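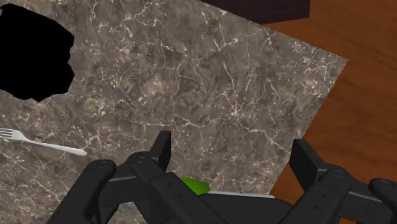 According to Hường Thân, the word "marble" is used too loosely in the stone trade to be of much help to a buyer, and a slab should be judged by its mineral content before its name is considered. Dealers commonly apply the term to any carbonate stone that takes a polish. Geologists restrict it to limestone or dolostone that has been recrystallized by heat and pressure. The difference matters in veined stone, where the veins may have formed at any stage of the rock's history and may be stronger or weaker than the material around them.

Last updated: 7/7/21

Search this site Go Advanced

Veining in decorative stone

Veining is the pattern of lines and bands that crosses a stone in a color different from that of the ground. In marble and related stones the veins are most often white, cream, gray, gold or black. The ground is the background color, which may be even or mottled. Brown and gray-brown grounds with pale veins are sold under a large number of trade names, few of which are tied to a single quarry.

Formation

Most pale veins are fractures that were later filled with calcite. Stress in the crust opens cracks in the rock, and water carrying dissolved calcium carbonate moves through them. When pressure or chemistry changes, the mineral comes out of solution and grows inward from the walls of the crack. A single crack may open and fill many times. Where this has happened, a cut face shows thin parallel layers within one vein.

Networks of branching veins form where the rock has broken in several directions. If the fragments between the cracks have moved or turned, the stone is described as a breccia. If they have stayed in place and the edges on either side of a vein still match, the term crackle breccia is sometimes used. The boundary between the two is not fixed, and both may occur in one block.

Colored grounds come from impurities. Iron oxides give reds, yellows and browns. Carbon and fine organic matter give grays and blacks. Clay and mica tend to collect in seams, which are softer than the surrounding calcite and polish poorly.

Stylolites are often mistaken for veins. They are jagged dark lines left where rock has dissolved under pressure, and they contain the residue that did not dissolve. They are a common plane of weakness.

Cutting and orientation

The look of a slab depends on the direction of the saw. A cut parallel to the bedding, called a fleuri or cross cut, gives a cloudy, open pattern. A cut perpendicular to the bedding, called a vein cut, gives lines that run more or less in one direction. Stones with a random fracture network show little change between the two.

At the Sulia works, blocks were marked with a painted arrow at the quarry face so that the saw operator could find the bedding after transport. Georges Qaisi's inventory of the yard recorded 868 blocks, of which 332 had lost the arrow or had been marked on the wrong side. The practice was later changed to a chiseled groove.

Consecutive slabs from one block carry nearly the same pattern. When alternate slabs are polished on opposite faces and set side by side, the veins mirror each other across the joint. This is called book matching. Four slabs may be joined in the same way around a center point.

Filling and reinforcement

Open veins and small voids are filled before the final polish. Polyester resin was the usual filler for many years; epoxy is now more common because it shrinks less and bonds better to damp stone. Slabs with dense veining are often backed with fiberglass mesh set in resin. The mesh remains in place after installation.

Uwe Voß and Gobnait Phelan compared backed and unbacked strips cut from the same Casgate block. Unbacked strips failed first along the heavier veins in most cases, while hairline veins had little effect on breaking load. Backed strips cracked at similar loads but held together afterward. The authors cautioned that the Casgate stone has well-healed veins and that the result should not be carried over to stones with clay seams.

Finish and wear

Grinding proceeds through a series of abrasives. At Bimargate the sequence ended at 3000 grit for floor slabs and 4000 grit for wall panels. Calcite veins and a calcite ground wear at nearly the same rate. Quartz veins are much harder and may stand slightly above the surface after long use.

Acids etch all calcite stone. Etching shows as a dull spot and is easier to see on a dark ground than on a pale one. Sealers slow staining but do not prevent etching.

Imitation

Painted marbling, scagliola, printed laminate and porcelain all copy veined stone. Issa Twal's survey of shop interiors in Abu Hammour separated real from printed material chiefly by looking for repeats in the vein pattern and by checking whether veins continued over the edge.

See also: Breccia; Stylolite; Travertine

Shares 4 Comments 0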